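Old posts from a singer resurfaced – can the venue still cancel, and do I get my money back?

Posted in Music & Live Events > Tickets and Refunds

I bought 2 tickets through Pritent for the Durán show at the Garkham in July. Last week somebody dug up a batch of his old posts, some of them really ugly, and now half the comments under the venue's page are asking for the show to be dropped. His people put out a short apology and said the tour goes on.

I don't want to go anymore. The order page says "no refunds except in case of cancellation or rescheduling." The Garkham hasn't said anything either way. I paid 60 dollars a seat plus fees. Do I have any case for a refund if the show goes ahead? And if they swap in a different headliner, does that count as a cancellation? The support act is Ustier and I would be fine seeing them, but not at that price.

rowhouse_k

3 replies

marlpit
Short version: if the show goes ahead with the same headliner on the same date, you most likely won't get a refund. What an artist said years ago doesn't change what you bought, as far as the ticket seller is concerned. You can write and ask, and sometimes a venue will offer credit when enough people complain, but they don't have to.

A changed headliner is different. Look in the full terms, not the summary on the order page, for the words "material change" or "substitution." Some sellers treat a new headliner as a cancellation and refund everyone who asks inside a set window. Others say the lineup can change without notice, and that wording is mostly used for festivals. Save a copy of the terms as they stand today, plus your confirmation email with the time on it.

Don't start a card dispute before the show date. The bank will ask what you didn't receive, and right now the answer is nothing. A dispute can also get your account with the seller locked, and then you can't resell either.

dimmerboard
Just sell them. Prices always drop after this kind of news so do it now. I dumped mine for a different tour and lost a few bucks, no big deal.

tessel_9
I worked box office at a 1,000 seat hall for 3 years and we had this come up twice. Both times the promoter decided, and the venue only announced it. So the Garkham may be quiet because it is waiting to hear. Write to the promoter too. The name is usually in small print at the bottom of the ticket.

If you do resell, check that transfer is turned on first. Some tickets stay locked until shortly before the doors open. If the show is canceled after you sell, the refund normally goes back to the card that bought the tickets, meaning yours, and the resale site sorts out the buyer. Read their page on that so you don't get charged back later.

Fees are a separate matter. On a full cancellation we gave back the face price and the service fee but kept the delivery charge. Pritent may do it differently.

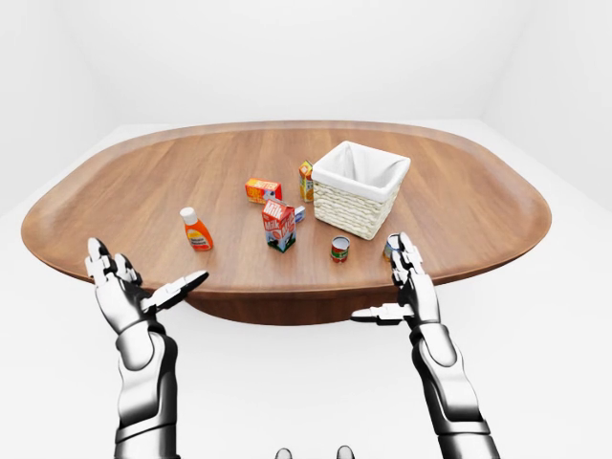

More in Tickets and Refunds

Support act dropped out, is the ticket still worth the same?
Transfer button is grayed out the night before a show
Refund went to a card I closed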